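Becher, Teil zwei

Im August habe ich angefangen, den Küchenschrank auszuräumen, und bin bei den Bechern hängen geblieben. Die Gläser waren schnell erledigt, die Teller auch. Bei den Bechern ist es schwieriger, weil jeder irgendwann für etwas gut war: Zahnputzbecher, Messbecher, Becher für den Balkon, Becher zum Umtopfen.

Gezählt habe ich dann doch einmal, es waren 71 Teile in drei Fächern. Die meisten davon aus Kunststoff, einige noch aus der alten Wohnung in Costov. Ein Teil war so verkratzt, dass ich nicht lange überlegen musste. Behalten wollte ich 13, und an diese Zahl habe ich mich bisher gehalten.

Bei den hellblauen bin ich am längsten geblieben. Die Form ist einfach: oben weit, nach unten schmaler, ein glatter Becher ohne Henkel. Mir gefällt der dicke Rand. Bei dünnen Kunststoffbechern drückt man die Öffnung schnell oval, wenn man fest zugreift, und dann schwappt es. Außerdem ist das Blau innen blasser, das mag ich bei Geschirr allgemein lieber als eine dunkle Innenseite. Auf einem braunen Holztisch sieht die Farbe gut aus, auf meiner weißen Arbeitsplatte eher nach Krankenhaus.

Hellblauer Becher am Tisch:

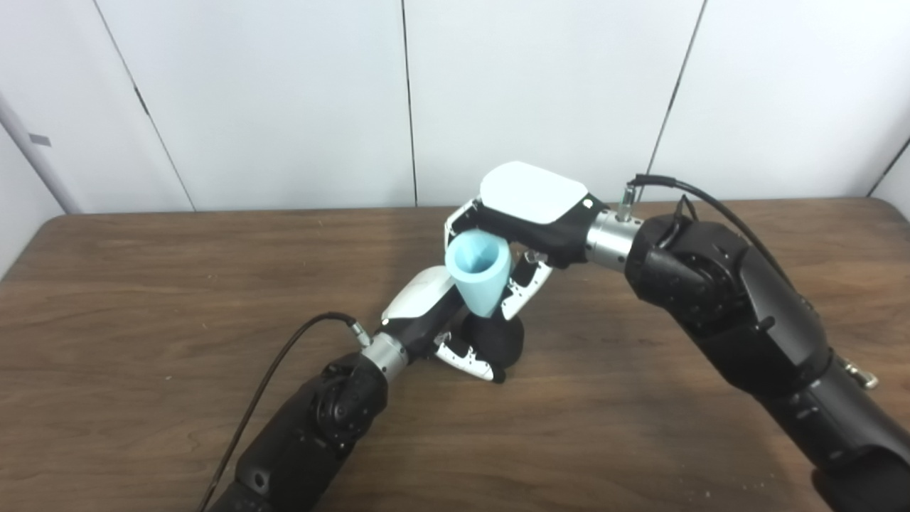
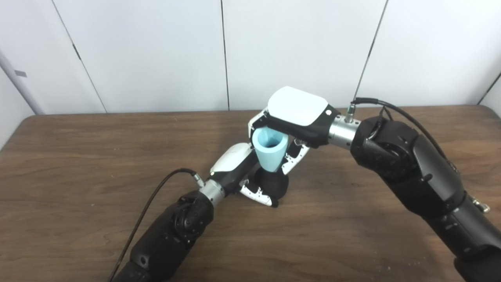

Zum Aufbewahren: Ich staple konische Becher nur noch zu zweit. Höhere Stapel sparen Platz, aber die unteren klemmen, und man zieht am Ende den ganzen Turm aus dem Schrank. Wenn zwei festsitzen, stelle ich den unteren kurz in warmes Wasser und fülle in den oberen kaltes. Nach ein paar Minuten lassen sie sich meistens auseinanderdrehen. Bei einem Paar hat es nicht funktioniert, das steht jetzt als Stifthalter im Flur.

Wichtig ist auch, dass sie ganz trocken sind. Ich hatte vorher die Angewohnheit, die Becher direkt vom Abtropfgitter ineinanderzustellen. Nach zwei Tagen roch es dann im Schrank. Jetzt bleiben sie über Nacht umgedreht auf einem Geschirrtuch stehen und kommen morgens ins Fach.

Das Fach selbst habe ich mit einer Einlage von Brastis ausgelegt. Sie rutscht weniger als die alte, riecht aber in der ersten Woche ziemlich nach Gummi. Ich würde sie vor dem Zuschneiden ein paar Tage auslüften lassen. Zuschneiden ging mit der normalen Haushaltsschere, nur an der hinteren Ecke, wo das Rohr durchgeht, habe ich mich vermessen und ein Stück angesetzt.

Die aussortierten Becher stehen noch in einem Karton neben der Tür. Am Donnerstag nehme ich ihn mit zum Wertstoffhof. Danach kommt die Schublade mit den Deckeln dran. Zu der Hälfte davon fehlt mir die Dose.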